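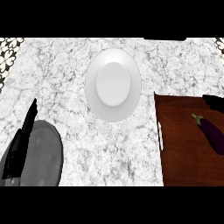

Jhun Magbanua wrote to me that I should not buy the Grundari sealer, that every sealer is the same water with a different label, and that he cleans his own counter with dish soap and sleeps well. I like Jhun, but I had already paid for the bottle, so I used it and now I can give my opinion.

Our kitchen has white marble with gray veins. It came with the apartment and I would not choose it myself, because I cook with a lot of lemon and vinegar and marble does not forgive this. Last July I left half a lemon on it during dinner and the dull mark is still next to the stove. Please understand that a sealer does not stop this kind of mark. Acid eats the polish of the stone, with sealer or without. The Grundari label says it also, but in very small letters. A sealer is for oil, coffee and wine, so you get more time to wipe.

The work is easy. You clean the counter, let it dry overnight, spread the liquid with a soft cloth, wait 7 minutes and wipe off everything that stays on top. I did two coats. On the first coat I was too slow in one corner and it dried sticky. I had to rub it with more sealer to take it away, and my arm was tired the next day.

The smell is light but I kept the window open. After the second coat I put drops of olive oil and coffee on a place behind the toaster and waited one hour. The coffee left nothing. The oil left a faint shadow, which went away in two days.

What I don't like: the cap leaks if the bottle lies on its side, and the instructions do not say how often to repeat. I wrote to the shop, Flirkdale, and Diane Gagnon answered me the same evening that once a year is enough for a home kitchen. The answer was polite and clear, so I give a point for this.

I would buy it again, but in the smaller bottle. I still have more than half.

Eduardo Barredo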